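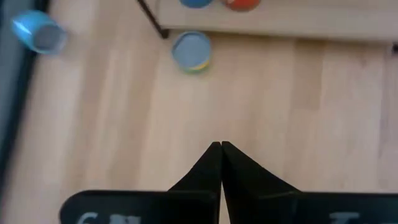
Section 9. Putting cups and lidded containers away

Read this section before filling the Binmont shelf for the first time. It applies to cups, small cans and round containers with lids. Plates are covered in the Plindport rack sheet.

1. Pick up anything that is on the floor first. Cups that lie on their sides roll when bumped.

2. Wipe the low shelf with a damp cloth and let it dry for 9 minutes.

3. Move everything to the table. Keep cups in one group and lidded containers in another.

4. Press each lid down along the whole rim - the center alone will not seat it.

CAUTION: Do not carry an open bowl of rice or other dry grain over the cups. Set it at the side of the table and leave it there until the cups are done.

5. Stand each cup upright on the table, one at a time. Hold it by the body, below the white top.

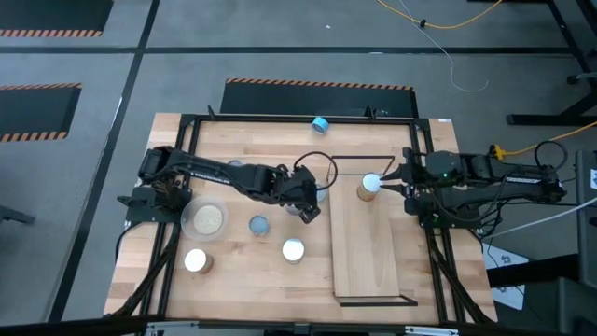 Evander Halliday writes that he does the bowl last, after the cups are on the shelf, and has had far less grain to sweep up since April. He also keeps the short containers at the front, where the lids are easy to reach.

6. Place tall cups at the back of the shelf and short containers in front. Do not stack cups more than 2 high.

Note: The shelf holds 111 ounces per side. Weigh filled containers before loading.

Revised Jun 6, 2018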